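14 Jun 2020, Dollstead workshop

Second go at the walnut ink for the Rallasau labels. Simmered the husks for 4 hours this time (lid off, windows open, what a pong!) and strained it through an old pillowcase. Much darker than the December lot, nearly black in the jar, and it goes down a lovely warm brown on the Gruda paper. Still feathers a bit on the cheap stuff. Two spoons of gum arabic in, might try a third.

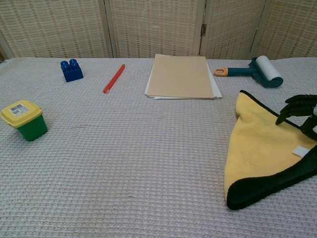

Ngozi reckons the gum isn't the trouble at all and I should let the jar stand a week before judging it, as her oak gall ink feathered like mad until it had settled. Fair enough, I'm always in a rush.

So, one jar left alone on the top shelf, one with extra gum. Clove in both against mould. Must ask Matvii for my funnel back.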